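Notice to Residents of the Brinstead Valley Regarding the Return of the Lake

Issued by the Office of Water and Settlement, Tuesday, April 28, 2026 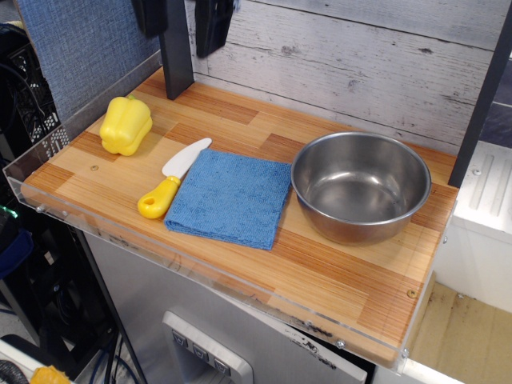

The Office of Water and Settlement wishes to inform all residents of the lower valley that the lake will return this November. Residents who received the earlier notice, which stated that the lake would not return, are asked to discard it.

The lake was removed 70 years ago under the Wident Agreement, by which the valley was granted dry land for farming, housing and a railroad station. The Agreement did not state where the lake would be kept. The Office has searched its records and can confirm that a place was set aside, that rent was paid on it, and that the rent was raised twice. The present landlord has now asked for the space back.

The lake holds the same water it held on the day of its removal. Inspectors from the Olaniyan Survey visited it in storage and reported that it was in good order, though restless at night. It had kept its shape. Several rowboats were found on it, tied to posts that are no longer there. The boats will be offered to the families of their owners before any public sale.

Households to be covered

The lake will cover 2,206 properties, including the school, the feed store, both churches and the eastern part of the cemetery. Each household on the list will receive a letter giving the depth at which the home will stand. Depth is measured from the front step. Residents who believe that their depth has been set incorrectly may file an appeal at the district window, where the form is available in large print.

The Office has received a number of appeals from households that fall outside the lake and wish to be included. These appeals cannot be granted. The shoreline was fixed by the Agreement and follows the old one exactly, passing in one case through a kitchen on Nirkano Road. The owner of that kitchen has been informed that the stove will be on land.

Moving and lodging

New homes have been built on the ridge. They are of the same plan as the homes below, and an effort has been made to place neighbors next to the same neighbors. Residents who do not wish this should say so in writing. Letters on this subject will be treated as private and will not be shown to the neighbor concerned.

Furniture may be moved at public expense. Gardens may be moved in part. Fruit trees more than two years old must stay where they are, and the Office asks that residents stop painting their names on them. Wells should be left open. The water that was in them belongs to the lake and is expected to rejoin it without help.

Households may leave behind any article they choose. It should be understood that an article left behind will be treated as stored, on the same terms under which the lake was stored, and that its owner may be asked to take it back at a later date. The Office cannot say who would do the asking.

Persons who remember the lake

The Survey has asked to hear from any person who lived in the valley before the removal. Those who have come forward so far agree that the lake was cold, that it lay still in the mornings, and that a sound came off it in the fall, like a door being closed in another part of a house. One woman stated that her mother had set a lamp in the window each evening for the first winter after the removal. When asked what the lamp was for, she said that it was so the lake could see the house had not moved.

This statement has been added to the file. The house is on the list, at a depth of nine feet.

The Survey has also noted that children who were born long after the removal walk around the edge of the lake on their way to school. The path across the middle is shorter and in good repair. The children, when questioned, said that the path was for people who could swim.

Order of events

The railroad station will close first. The last train will leave with its windows shut. Residents will then be given a full week to move to the ridge, after which the gates at the north end of the valley will be opened and the road cleared of livestock. The lake will arrive by night. It has asked that there be no music.

Residents are welcome to watch from the ridge and are advised to dress warmly. Lamps may be carried. In keeping with the wishes of the landlord, the lake will travel alone for the last mile.

Each household may claim up to 2,000 gallons for its own use in the first year. Claims should be made at the water's edge, in person, in a clear voice. Residents who have no claim to make may come down to the water as well, and the Office will not ask them their business there.

The district window will be open as usual until it is covered.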